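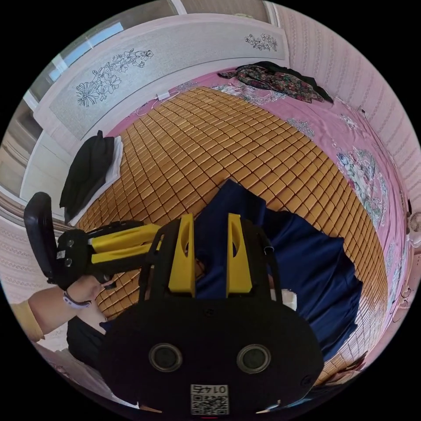

Both grippers over the bamboo mat, navy cloth between the fingers.

July, late morning

Started on the two-gripper comparison. The plan Esther Mbwambo and I agreed on was 20 folds with the Savik fingers and 20 with the Trurnlow fingers, same cloth, same bed, same person. I got through the Savik set and 11 of the Trurnlow set before my wrist had had enough.

The bodies are the same on both sets, so the only thing changing is the fingers and the spring behind the trigger. I fitted the Savik ones last night. They are the angular plates with the slot cut through. The Trurnlow ones are the same length but solid, with a rubber pad glued on the inside. I had expected the pad to win on cloth.

It did not, at least on the mat. The bamboo tiles have small gaps between them and the rubber catches on the edges. I come in low to get under the hem, the pad grabs the mat, and I end up lifting a corner of the mat along with the cloth. The Savik plates slide over it. I lost 3 of the 11 Trurnlow folds that way and none of the Savik ones. On the pink sheet there was no difference I could feel, but I only did a couple of tries there and didn't write them down properly.

Where the Savik plates are worse is holding. If I pinch a single layer and pull, it slips out after a short distance. Two layers are fine. The pad holds a single layer well enough that I could drag the whole cloth across the bed with it. So it depends what we want the arm to do. Jouko Lehtinen has been asking for single-layer pulls since spring and he will not be pleased if I recommend the slotted ones.

Trigger spring: the Trurnlow one is too stiff. It rates at 4,000 cycles on their sheet and I believe it, but I don't think my hand would make it to 200 in a day. The left hand is the problem. My right does most of the closing and the left just holds a corner down, but it has to stay closed the whole time. By the end I was letting the corner go early to rest my fingers, and that will show up in the recordings as bad timing. I should mark those. Folds 8 through 11, I think.

Camera. The wide lens is still the right one. With the narrow one I tried last week the other hand dropped out of view whenever it went past the side of the cloth, and Esther Kirui couldn't line up the two tracks afterward. With this one each hand sees the other most of the time. The bending at the edges is heavy but her script takes it out. She did ask me to keep the approach slower over the mat. The grid pattern repeats so much that the tracking jumps by one tile if I move fast. I tried to remember this and forgot on at least two of the Savik folds.

4:30 p.m. Did the remaining 9 Trurnlow folds after a long break. Lost one more to the mat. Hand better, timing better. Uploaded everything to the Nyamweya folder and sent Mwanahawa Khaemba the totals.

To do: cut the rubber pad back a little from the tip and run it again. Ask Trurnlow if they sell the lighter spring separately. Repeat on the sheet with the mat rolled up. Find the small hex key.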